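2022-01-13

# Codura's PC teardown trial: two grippers, 521 tries, few answers

Codura says its robot cell can strip reusable parts out of old office computers, and this week the recycler Stakport put out early numbers from its side-by-side test of two grippers. They deserve a slow read.

The job sounds simple. An arm reaches into an opened desktop tower, and the parts go to a gray fixture beside it, where a hard drive in its blue caddy can stand upright in a slot.
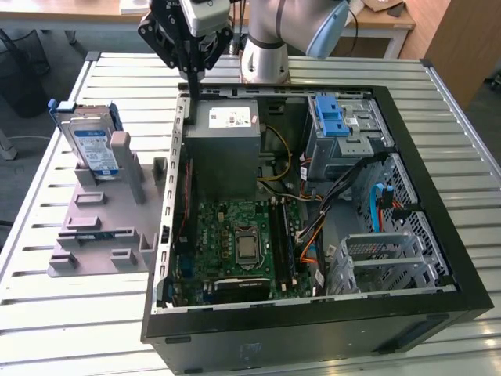

## What was compared

The test ran 521 grasps, split between a two-finger gripper and a rival model from Menon. Codura calls the result "clearly in favor" of its own pick. It has not said how the tries were divided, or how often a person stepped in.

"A drive in a caddy is the easy part," said Cyprian Michalski, who reviews automation bids for the repair chain Andik. "Show me the cables."

He has a point. Inside a used Dell machine, black bundles cross below the board on their way to the drive cage, with thin blue data cables among them, and a wrist camera has to pick out a latch in all that.
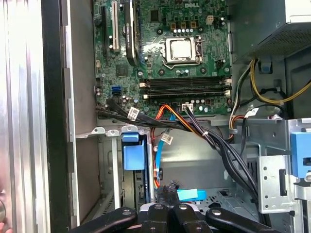

Szymon Malinowski, Codura's test lead, said the cable work was left out of the score and will be added in April, along with six more case types. He would not give a cycle time - or a price.

Stakport has not placed an order.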